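Viltis wrist camera gripper kit: four months in

I bought the Viltis kit in the spring for our little sorting project at Ludelbridge, and I've now recorded 2,000 demonstrations with it, so I feel like I've earned an opinion! Short version: I love the gripper, I like the camera, and the recording software makes me want to go lie down.

Good stuff first. Slotted fingers are a joy. You can slide the pads up or down in a minute with one hex key, and I did that a lot while we were working out which objects to teach. Our task is simple (pick up a thing, put it in the right colored tray), but the things are awkward on purpose. Soft, shiny, black, crumply, you name it. My partner in crime Ilari Partanen keeps bringing in more of them.

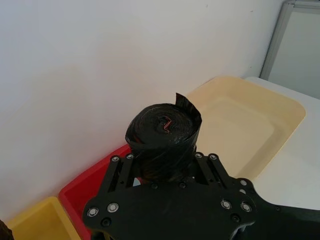 The camera mount is stiff, and that matters more than the specs do. Our old Prokopenko mount sagged a hair every session, and we ended up tossing 421 episodes over it, which still hurts. With this one I check the alignment in the morning and leave it alone. The view is close and the fingers take up a good chunk of it, so if you need to see the whole table, budget for a second camera.

Now the software. It saves an episode the moment you let go of the trigger, even if you only let go to scratch your nose. There's a "discard last" button, but it's tiny and it sits right next to "new session" (why??). I lost 88 takes that way one evening in August. Support did write back the next day, very nice about it, and said a fix is coming. Still waiting on that.

Would I buy it again? Yep, and I'd get the spare finger set at the same time. Four stars from me, five if they move that button.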